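Speaker notes - "What the Arm Does All Day, and What the Rest of Us Do Now"
Ilona Tóth, operations, Jondarix test kitchen
16 May 2023

Slide 1. Hello, thank them for coming, don't mention the coffee.
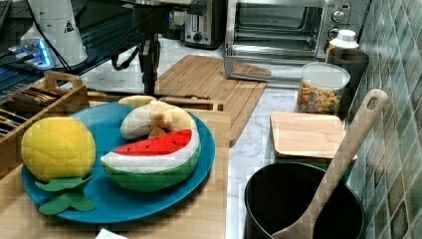

I run a kitchen where no one has eaten lunch in two years. We test kitchen automation for other companies, and my team's job used to be handling things: set the plate, move the plate, put the fruit back, write it down. Now an arm does a good share of the handling. I was asked to speak on how this freed us for higher-value work. I will get to that, and it will take less time than the organizers hoped.

(Pause. If they laugh, good. If they don't, move on quickly.)

Slide 2. The old job

Four operators, one long counter. Each of us did 60 placements in a shift by hand, so that the software people at Takgate had something to compare against. Pick up a toy watermelon, set it on a plate, log it. My mother asked what I did for a living and I told her logistics.

The plush fruit is on purpose. Real bananas change during the week and then you are testing a different banana. It also bounces well, and you will want that in the first month.

Slide 3. The new job

The arm now does 800 placements in a week. We do everything on either side of a placement. Someone resets the counter. Someone decides whether a melon hanging over the rim counts as "on the plate." We spent most of a September on that question. The written rule is now two pages long and has a section on leaves.

Say this slowly, it's the main thing: the hands-on part of the work shrank and the judging part grew. Judging is more tiring. When you carried plates all day your feet hurt, but your mind could go where it liked. Watching a machine almost do something is a different kind of tired.

Slide 4. What we got wrong

We put the emergency stop training last. Put it first. People who know how to stop a machine will stand near it in a much better mood.

We let the vendor write the schedule. Kustum sold us the scheduling software and it assumed a reset takes no time, so for a while my team was officially 62 minutes behind by mid-morning - every morning, including the ones when we came in early.

We also called it "he" for a month. I stopped that in meetings. Once it's "he," the failures start sounding like a personality, and then nobody files a ticket.

Slide 5. Pay and titles

Do not skip this one even if short on time.

When the work changed, the titles stayed. I had people writing acceptance rules and training new hires on the pay of someone who moves plates. It took me seven months and one very plain email to fix. If you're bringing automation into your own place, look at the job descriptions before the crate arrives. After it arrives you will be busy looking for the right size of bolt.

We lost one operator, who moved to Rawashdeh to do inventory by hand. We still talk. The feet hurt, apparently, but the mind wanders beautifully.

Slide 6. What I'd ask a vendor

How long is a reset, done by a person, at the end of a shift?
Who gets called when it stops, and is that person asleep?
Which of my people's tasks did you leave out of the demo?

The third one gets the longest silence. Let it run.

Slide 7. Questions

If someone asks whether the arm is faster than a person: per placement, no. It just doesn't go to the dentist.

If someone asks about job losses: give the real numbers. Four before, three now, plus one opening I haven't been allowed to fill.

Leave the contact slide up. Take the adapter home this time, it's ours.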